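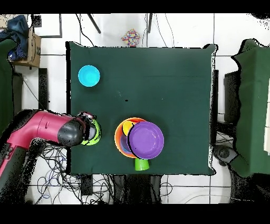 Vega Barrios wrote in to say her plastic bowls fall over every time she opens the cabinet, she has tried big to small, small to big, upside down, and is about to put the lot in a bag under the sink.

Don't do the bag. I did the bag for a year. You end up tipping it out on the floor to find a cup.

OK so. How to stack a mixed set of bright plastic bowls, cups and the odd plate so it stays stacked. Written fast, I have a pickup at 4 pm. Takes you maybe one song to do once you know your order. First time takes longer, first time you're sorting.

What you need

The bowls. All of them, also the one in the dishwasher and the one with cereal in it.
A table with a cloth on it. Any cloth. A bare table is loud and the cups slide.
A dish towel, dry.
A strip of masking tape and a pen.
A shelf or a bin with enough headroom. Measure it. Mine gives me 6 inches under the next shelf and that decides everything else.

Step 1. Get it all out flat

Nothing inside anything else. Pull the nests apart, even the ones that look fine. Especially those. There's usually a little one hiding in the bottom of the big one and you'll wonder all afternoon where it went.

Bowls with the open side up. Plates off to one side. Cups standing.

If two are stuck together, don't pry with a knife. Cold water in the inner one, stand the outer one in warm, wait, twist. Twist, don't pull.

Step 2. Dry them again

I know they're dry. Dry them again. Water between two plastic bowls is what glues them. Run the towel under the rim too, some rims are folded over and hold a little gutter of water.

Step 3. Make a line by rim

Widest rim on the left, narrowest on the right. Go by the rim. Not by depth and not by how much it holds. I used to go by how much it holds -- I have a 600 ml bowl and a 400 ml one from Vellora and the smaller one is wider across the top. So it can't go in. It just perches there and the whole thing wobbles.

Hard to tell two apart? Put one face down on the other. If the top one drops inside, it's the smaller. If they sit lip to lip they're a pair, and pairs get their own rule, see step 5.

Do not sort by color. Kids will want to sort by color. Let them, on a different day. A rainbow that goes pink, orange, yellow, green, blue looks great for a photo and has nothing to do with which bowl fits in which. Two blues might be two totally different sizes.

Step 4. Build from the biggest

Biggest one down, open side up, on the flat. Give it a push with one finger. If it rocks, it's not your base, use the next one.

Then the next bowl. Lower it in, don't drop it. Press down in the middle with your palm, then run a finger around the gap between the rims. Should be the same gap all the way. If it's tight on one side and open on the other it's sitting crooked, and every bowl you put on top will sit a bit more crooked than the last.

Press every one. That's really the hole trick. (Whole. Typing on my phone.)

Most people do the first few right and then start tossing. Pink on the bottom, orange, yellow, all good, and then blue and purple go in at a slant and the green one on top is hanging off like a hat. It'll stand like that on a table. Not in a cabinet with a door somebody slams.

If yours leans:

Take off the top one and look. Still leaning? Next one off. Keep going till you hit one that sits level. The one you took off just before that is the trouble. It's either too wide for where you put it or it wants a press.

Don't squeeze the stack from the sides to straighten it. Moves the top, leaves the problem.

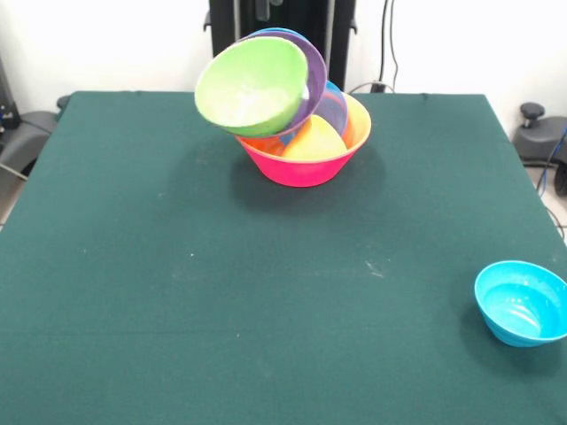

Step 5. The leftovers

There's always one that won't go. For me it's the light blue. Too close in size to its neighbor.

Choices:

Put it on its own next to the stack, and use it as the cup holder. Cups stand in it, it stops them rolling around the shelf. This is what I do.

Or start a second, shorter stack. Two low ones beat one tall one if your shelf is tight. Mine went from one tower to two and I got the door to close for the first time since we moved in.

Or give it another job. Clothespins. Dog treats. Elis Lloyd keeps onions in hers.

Pairs -- two bowls same rim, lip to lip. They will nest if they're the same shape, fine, nest them. If one is deep and one is shallow, deep one goes under. If they jam, split them up between two stacks.

Step 6. Cups

Cups do not go in the bowl stack. Please. A cup in the top bowl looks tidy and then it's the first thing on the floor.

Cups go in cups. Check for the flare -- if the top is wider than the bottom they nest. If they're straight up and down they won't, so stand them side by side, open end down if your shelf is dusty.

Never more than three cups in a column. They stick worse than bowls do, there's more wall touching. If you have to store a tall column, drop a scrap of paper towel between each one. Ugly, works.

Step 7. Plates

Plates go underneath everything or in a rack on their side. Not on top. A flat plate on top of a bowl covers what's in it, slides off when you lift the stack, and if it overlaps a cup next door it takes the cup too.

If a plate has a raised rim it makes a nice tray for the base bowl. Set the base bowl in the flat middle part, check it isn't riding up on the rim. Then you can carry the whole thing to the table by the plate, two hands.

Step 8. Write the order down

Masking tape, edge of the shelf. Just the colors, bottom to top. Mine says PINK ORANGE YELLOW then three more that have been crossed out and rewritten. It means anyone can put the dishes away, not only you. Cayetano Lorente told me he draws colored dots in marker instead so his youngest can read it, which is smarter than mine and I'm going to steal it.

Redo the tape when you add or lose a bowl. You will lose a bowl. Picnics.

Step 9. Getting it in the cabinet

One hand flat under the base, other hand cupped over the top. Not by the rims. Rims flex and then the base drops away and there you are.

Slide it in low. Base touches the shelf first, then push back. Leave a finger of space behind so it isn't leaning on the wall.

Heavy stuff does not go on top of plastic bowls. I put a cast iron lid on mine once and the top bowl still isn't round.

Teaching this to a kid

It's a good job for a four or five year old. Honest to goodness useful and they like it. Spread everthing out on the cloth, hand over the biggest, and say "who lives in this one." Let them try the wrong one. They can feel it stop. Don't grab it off them.

Start with three bowls. Add one when three is boring. Cups and plates come in last as they're a different idea altogether and it muddles things.

When they get quick, mix up the table properly before they start. Big ones in front, small ones in the back, cups in between, overlapping a bit. Neat rows give it away.

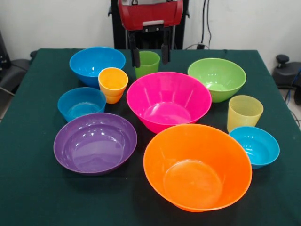 Can I stack them upside down?
You can, and it keeps dust out, but the order flips: smallest goes down first and the biggest covers the lot. Only works if the bowls are all tapered the same. Otherwise you've got a stack you can't lift without a tray.

What about bowls from different brands?
Mix them, sure. Just trust the rim and ignore the label. I've got Vellora and Josness in one stack and they get along, but the Josness ones have a thicker lip so each adds more height. Measure before you build it high.

Mine have ribs on the inside. Does it matter?
A little. Ribbed ones don't seal up against each other so they come apart easier, but a smooth bowl inside a ribbed one can sit off center. Turn it a bit till it settles.

How do I get the smell out of ones that were stacked damp?
Baking soda and warm water, leave them till bedtime, rinse, dry apart overnight. Then go back and do step 2 like you mean it.

Bits I forgot

Line up any pour spouts or they'll hold the stack open.

Lids live somewhere else, standing up, in a bin. Don't put lids between bowls. Tried it.

If you picked up a stack of mismatched ones at a yard sale, expect a few that belong to no set at all. Leandro Gallardo posted his on the thread under the shelf page, comment 124 if you want to scroll. He sorted it by giving every bowl away that didn't fit in two goes. Bit ruthless.

Cloth wants a shake outside after, crumbs come out of those rims even when they're washed.

Drawers instead of a cabinet: same steps, only build shorter, and put something grippy under the base so it doesn't travel when you yank the drawer. Will do a proper page on drawers when I've sorted mine out.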